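What the Serving Size Says, and What We Put on the Plate
Speaker notes, evening talk, 8 June 2020
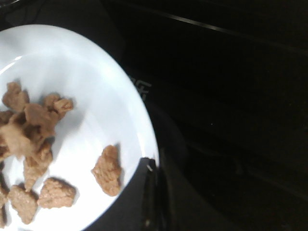 Orhun Ertürk wrote back after reading the outline that I was being unfair to the people who write labels, and that a serving size was only ever meant as a unit for comparing one package with another. Fine. I want to open with that, because he may be right about what it was meant for. My quarrel is with what it gets used for.

Slide 2. Ask the room: who read a serving size this week? Keep the hands up. Who measured it? Wait. Don't fill the silence.

What I'm claiming tonight is small. I'm not saying labels lie. I'm saying a number printed on a package gets treated as advice about how much to eat, and I have never seen a good reason to treat it that way.

Slide 3, the kitchen diary. I kept this in April. I wrote down everything I ate at home and what the package called one serving. Say plainly that it's one person, one kitchen, one month, and that I knew I was being watched, by me. Anybody who wants to throw it out may. I would, if somebody else brought it to me.

118 entries. In 9 of them I ate what the label called a serving. Two of those were yogurt, which comes in a cup, so I can't take much credit.

Pause here. People like to laugh at this and decide it's about willpower. Push back on that. I wasn't hungry all month and I didn't gain anything to speak of. The printed amount and the amount that makes a meal just weren't the same thing very often.

Slide 4, the Movance app. I used it alongside the paper diary. It wants grams. When you don't have grams it offers you "small," "medium" and "large," and then hands back a total like 3,658 with no hint of doubt about it. That was a Sunday with guests. Where did the 8 on the end come from? I had typed "medium" four times that day.

If you guess the inputs, the last digits are decoration. Say this twice. It is the one thing I'd like people to take home.

(If short of time, skip to slide 7.)

Slide 5, plates. You've all heard that a smaller plate makes you eat less. I believed it for years and repeated it from a stage not unlike this one. Then I tried to find out how I knew, and all I had was that I'd heard it a lot. Some studies find an effect, some find very little, and a few of the best-known papers on portions and eating were withdrawn. So I've stopped saying it. Buy small plates if your cupboard is small.

Slide 6, the Kusden leaflet. Hold up the paper copy, the slide is hard to read from the back. It says a portion of meat is "the size of a deck of cards." Whose deck? How thick? And what do I do with a stew, or anything chopped or crumbled? A lot of what people eat doesn't come in slabs. The leaflet says nothing on this and neither does the longer booklet from Dranarance, though the booklet has nicer drawings.

Orhun's second point goes here. He says a rough guide beats none. I say it depends how rough. If it's off by half in either direction, I'd like to be told that on the page.

Slide 7, the Sarıgül lunch club. Nearly 223 lunches served over the spring before they closed the kitchen. They plated by eye and let people come back for more. No scales. I asked how they knew how much to cook and the answer was that they looked at what came back on the plates the day before. I can't tell you it's better. There was no comparison group and the people who didn't like it probably stopped coming. But they never pretended to be measuring anything, and I found that restful.

Slide 8, what I would change. Print the serving size by all means. Put "for comparison only" next to it, in the same size of type. Have the apps show a range. Don't hand either of them to a twelve-year-old as homework.

Expect a question about medical diets. Answer: follow your own doctor or dietitian, weigh what they tell you to weigh, tonight isn't about you.

Expect one about sugar. I don't have anything on sugar. Say so and take the next hand.

Leaflets are on the table by the door, please return the Dranarance booklet, it's my only copy.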